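Speaker Notes: Care of Reusable Instruments in Small Clinics
Kilberg Regional Health Service, Supply and Sterile Services Office
Nov 28, 2019

Opening (slides 1 and 2)

Welcome the attendees and thank the Plesine site for the use of the hall. State the purpose of the talk: to set out the rules for reusable instruments that apply at all clinics in the service, and to present the findings of the June review. Remind those present that the written policy remains the controlling document. These notes do not replace it.

Mention that the handout contains the revised tray list. Attendees who hold an older list should discard it.

Why the subject was reopened (slide 3)

The June review covered 310 trays from the Plesine and Plovstead clinics. Most were in good order. The faults found were mainly of two kinds: trays with a missing or incorrect label, and hinged instruments packed in the closed position. Neither fault is difficult to correct. Both require the tray to be opened and processed again, at a cost in staff time that a small clinic can ill afford.

Pause for questions on the review method only. Questions on individual clinics should be held until the end.

Inspection before packing (slide 4)

Each instrument is to be inspected under the bench lamp after cleaning and before it is placed in the tray. Staff should look at joints, ratchets and gripping surfaces first, as soil is most easily missed there. On a needle holder, the cross-hatched pattern at the jaw tip should be examined along its full length. Worn patterns allow the needle to turn in the jaws, and a worn instrument is to be tagged and withdrawn.
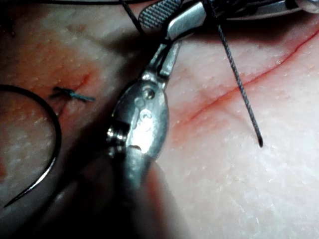
Cleaning at the point of use (slide 5)

Stress that cleaning begins in the treatment room. Visible soil should be wiped away promptly, and instruments should be kept moist until they reach the cleaning area. Saline is not to be used for this purpose. It may pit the metal.

Transport boxes must be closed, rigid and labeled. The Plovstead clinic has asked whether a lined bin with a lid is acceptable. The answer is no, and the policy will say so plainly in its next edition.

Records (slide 6)

Every load is to be entered in the log with the date, the machine, the cycle and the initials of the person releasing it. The logs were complete at Plesine. At Plovstead, entries were sometimes made at the end of the shift from memory, and this practice must stop.

The Qaisi tracking system will be introduced at both sites. It records each tray by a printed tag and holds up to 3,000 entries before they are moved to the archive. Paper logs will continue alongside it until the office gives written notice.

Replacement and budget (slide 7)

The service has set aside funds for 200 replacement instruments in the coming year. Requests should be made on the standard form, with the reason for withdrawal stated. A request that reads only "old" will be returned to the sender.

Instruments of different metals should not share a cleaning basket, and fine tips are to be fitted with guards before transport. Where a part has a molded housing or a narrow shaft, follow the maker's written instructions, and do not assume that the general cycle is suitable.
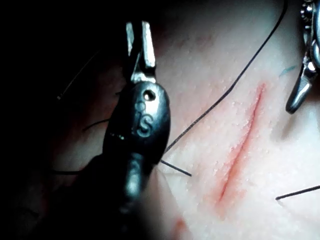

The same caution applies to items on loan from another site. They must arrive with their instructions, and they are to be cleaned on arrival whether or not the lending site has already done so. A loan without papers is to be refused at the door, and the lending site informed the same day.

Storage (slide 8)

Packed trays are kept on open-wire shelving, away from sinks and outside walls. Stock is rotated so that the oldest tray is used first. Trays must not be stacked where the weight may tear the wrap. The new storeroom at Plovstead has space for 1,000 wrapped items, and shelf labels will be supplied by this office.

Close (slide 9)

Take questions for the remaining time. Ask each clinic to return its signed copy of the tray list before leaving. Direct requests for further training to the Supply and Sterile Services Office in Kilberg.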